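Home | Notebook | Bench log | Parts | Visitors | Search

2019-09-14
Open day, Wiltoscombe workshop. Entry by Moushumi Munasinghe

Doors open at ten, first group through at quarter past. Two-arm bench running from the start, Kettle on the left arm, Panley on the right (names as on the bench sheet, please stop swapping them). Job for the day was headphones and earphones, the tangled lot from the donations bin. Old red pair went up first. 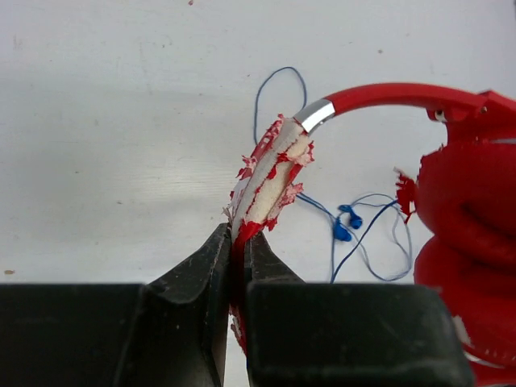
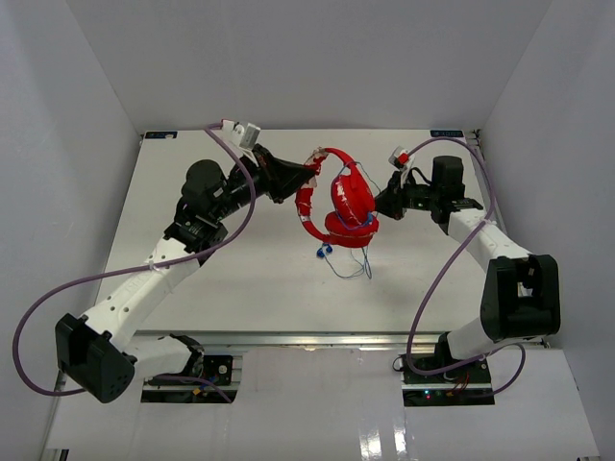 Red headphones with the blue earphones, both arms in.

Groups were bigger than we planned for. The booking form allowed one family per slot and the Stotville bus brought three families at once, so I ran the talk twice and let people stand along the side wall. Next time we put tape on the floor. Kids will lean on anything at elbow height and I spent too much of the morning asking them to step back.

Talk as given, for whoever does it in May:

Start with the job, leave the arms until people ask. Everyone has a drawer with cables knotted in it. Ask who has untangled a pair of earphones this week and the hands go up. Then say that a soft cable never lies the same way twice, and that old padding flakes and tears when you pinch it, so the grip has to be light. That was enough for the under-tens. The adults wanted to know the cost, how long it takes to learn a job, and whether it could do their dishes. I said no to the dishes.

Most common question was why it goes so slowly. I have been saying "for safety" and it isn't a good answer. The better one is that we keep the speed down while we are still working out the grip, and a slow mistake is easier to stop. I used that from the second group on and got fewer follow-ups.

A retired upholsterer in the third group had a good look at the flaking headband and told us the covering goes that way from age and skin oil, and that no amount of careful handling will save it. She suggested we wipe the fingertips between runs so the bits don't build up. Did that at lunch with a dry cloth. Add it to the bench sheet.

Problems:

- Left side went into a protective stop during the second group. Cleared it, homed both arms, started again. The log says overcurrent at the wrist. I think I had the grip force set too high from yesterday's work on the plugs. Dropped it to 900 on the slider and had no more stops. I still want someone to look at the wrist cable before we run it for a full day again.
- Monitor for the wrist view froze twice. Restarted the viewer both times. People liked this screen more than the arms themselves, so it needs to be reliable. Could go on the big TV.
- Run counter read 1,271 when I shut down. Gear service is due at 4,000, so nothing to book yet.
- We ran out of printed handouts before noon. The QR code on the door was pointing to last year's page. Fixed at lunch.

The hand-guiding session after lunch went well. We let the older kids move the practice arm with the power off, one at a time, with me holding the elbow. Two of them asked about work experience and I took their details (yellow folder, office shelf). The high school teacher from Stotville would like us to bring something over to them. I said we'd look at what fits in the van. The small arm does. The bench doesn't.

To do before May:

- tape on floor, 3 m back from the bench
- stools for the shorter visitors
- reprint handouts, bigger type, check the colour on the cover
- wrist view on the TV
- bench sheet: dry cloth between runs, grip force setting
- write back to the teacher

Packed up at four. Left the bench powered down and the key in the usual drawer. Coffee urn still needs descaling.

Wiltoscombe Workshop | Contact the bench | Copyright 2019 | Back to top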